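産業用ロボット保守演習 配布資料
第4回 双腕セルの日常点検(布物ハンドリング)
最終更新:7月

本資料は、Darnstead実習棟にある双腕セル「Skuketti」の点検手順をまとめたものである。前回配布した起動・停止手順書と併せて読むこと。今回は手首まわり、指先、ケーブル、作業面の四つを扱う。制御盤の内部は次回に回す。

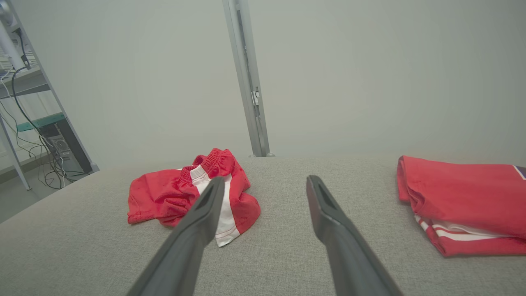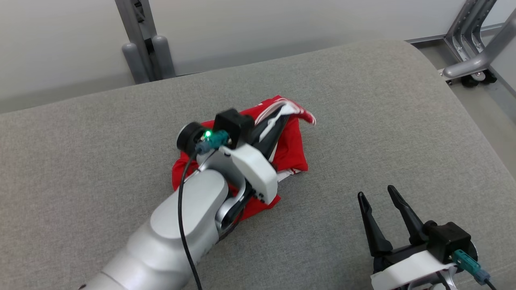
作業面と赤い衣類、およびグリッパ

点検は必ずサーボを切り、非常停止を押し込んだ状態から始める。作業者は二人一組とし、一人がティーチングペンダントを持ち、もう一人が腕に触れる。持ち場を交代するときは声に出して確認する。最初に見るのは手首である。2枚目の写真で衣類をつまんでいる側の手首には、青緑色のプラグコネクタが差し込まれ、その脇で小さな緑色のLEDが点灯している。点検記録には、コネクタの差し込み具合とLEDの状態を別々の欄に書く。LEDが点いていても、コネクタが半分浮いていることはある。指で軽く押し、動く感触があれば一度抜いて差し直す。抜く作業は主電源を落としてから行う。

1. 指先
このセルの指は平行開閉式である。布を扱うと、指の内側に繊維くずがたまる。1枚目の写真のように内面に溝のある指では、溝の奥に残りやすい。乾いた柔らかいブラシで先端側へ掃き出す。エアブローは使わない。くずが開閉機構の側へ入り、かえって動きが渋くなる。
清掃のあと、先端の面に欠けや段差がないかを爪でなぞって調べる。引っかかりがあれば、薄手の布で糸を引く原因になるので交換する。指の交換は開閉回数3,000回ごとを目安とし、回数に達していなくても欠けがあれば替える。左右は必ず同時に替えること。片側だけ新品にすると、閉じたときの当たりがずれる。

2. 把持力の確認
把持力はペンダントの設定画面で百分率で表示される。布物の標準値は30とする。70を超える値は、この演習では入力しない。強く握れば落とさないというものではなく、滑りやすい薄手の生地では、つまむ深さのほうが効く。
確認には実習用の衣類を使う。きれいに畳んだものと、丸めて置いたものの両方で試し、結果を分けて記録する。畳んだものは縁の位置が決まっているため成功しやすく、それだけで合格としてはいけない。丸めたもので15回つまみ、落とした回数を書く。落とした場合は、そのときの指の高さも控えておく。

3. ケーブル
手首から下りるケーブルには、腕が動くための余長がある。点検では、腕を手で持って各関節をゆっくり曲げ、ケーブルが突っ張る姿勢がないかを調べる。この作業の間だけブレーキ解除を使うが、解除の前に必ずもう一人が腕の重さを支える。
余長が大きすぎる場合も不具合である。垂れた部分が衣類の下に潜り、つまみ上げるときに一緒に引かれることがある。結束バンドで締め直すときは、締めきらず、ケーブルが指で回せる程度に留める。被覆に白い筋が出ていれば交換対象とする。

4. 作業面
作業面は灰色の布張りで、縁に向かって丸く下がっている。硬い天板と違い、押すと沈む。このため、同じ座標へ指を下ろしても、押し込み量が場所によって変わる。中央と縁寄りで高さの測定を行い、前回の値と比べる。差が大きいときは詰め物のへたりを疑い、Wakomicoの高さ補正画面で面の登録をやり直す。
登録の際は、面の上のものをすべて片付ける。糸くず一本でも測定に影響することはまずないが、置き忘れた衣類の上で登録してしまう例は毎年ある。

5. カメラ
手首カメラのレンズは、清掃用の布で中心から外へ拭く。拭いたあとで映像を出し、開いた指の先端が左右とも画面に入ることを確かめる。片方しか見えない場合は、カメラの取り付けが回っている。取り付けねじを緩めて直したら、校正をやり直すまで自動運転に入らない。

6. 復帰
(1) 工具とブラシを数え、作業面に残っていないことを確認する。
(2) 人が全員、柵の外へ出る。
(3) 非常停止を解除し、サーボを入れる。
(4) 低速で原点へ戻す。
(5) 左右の指を一回ずつ開閉し、異音を聞く。
異音があれば(3)の前まで戻す。原因が分からないまま速度を上げてはならない。

提出物
点検記録用紙一枚(組ごと)。把持試験の結果は、畳んだものと丸めたものを別の行に書く。Dong社製の旧型ハンドを使った組は、用紙右上に「旧」と記入すること。旧型は指の固定ねじの径が異なるため、交換部品の棚も別である。

シェア 15 コメント 3

コメント
・ブレーキ解除は左右の腕を同時にやってもいいのでしょうか。
・↑片腕ずつです。次の版で3に書き足します。(資料担当)
・旧型の指で3,000回を待たずに先端が欠けました。記録用紙の備考に書いておきました。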